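Harkcombe craft room opens its doors again after a long summer

It has been a long old wait, but the craft room at Harkcombe is open once more, and everyone who has missed it (and there are plenty of us!) will be glad to hear the kettle is back too. The room had been shut since March while the roof was mended, a job that came to £1,759 in the end, every penny of it raised by people in the town.

Yolandi Pillay, who looks after bookings, told us she had 61 names down for the autumn classes before the posters had even gone up. "I kept thinking the phone would stop, and it just didn't," she said, laughing. Sewing, felt work and card making are all on offer, and beginners are very welcome indeed.
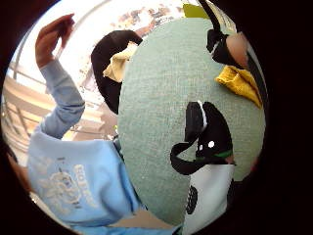

A sage-green oval board at Harkcombe, October 2024.

Classes cost £3 and places can be booked at the door.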